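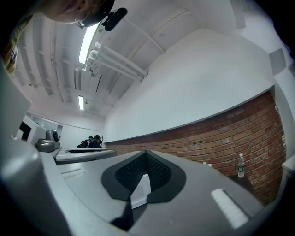 Drastholm opens its gripper care routine to every lab that wants it

RAKECK, June – Drastholm has published the full setup and upkeep routine for the Gurno, its hand-held gripper, and we could not be happier to see it go out! The guide runs to 11 pages and is free to download.

The routine grew out of daily work at our Rakeck workshop, where operators use the grippers on small household tasks. Over 63 working days the team logged 727 checks, and the notes from those checks became the guide.

Starting the day

Each gripper is stood upright on the table before anyone picks it up. The operator wipes the rubber pads with a damp cloth, opens and closes the fingers a few times, and looks for grit in the texture of the pad. Marker cubes get a gentle twist test. If a cube moves, it is refitted and the gripper is set up again from step one.

The first task is always an easy one. At the toy oven, the operator reaches for the round plate with the food piece on it and checks that the fingers line up with the rim. It's a quick test, and a fun one to watch.
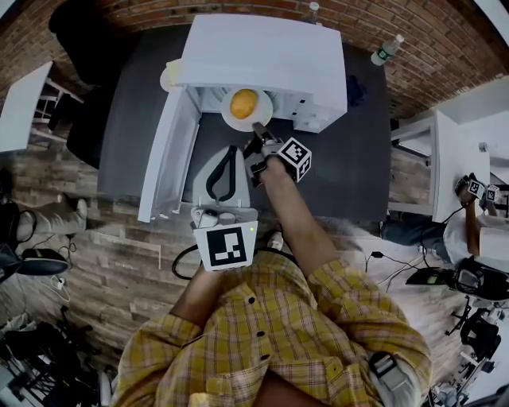 Pads and cables

Pads are changed in pairs after 700 grips, or sooner if the dots look worn. Nartey, which molds the pads, has supplied drawings for the guide so labs can check the fit themselves – a big help for anyone working with older units.

Cables are unplugged by the connector and coiled loosely at the end of the shift.

Getting the guide

The guide is on the Drastholm support page along with a printable log sheet. Corrections and photos of worn pads are very welcome.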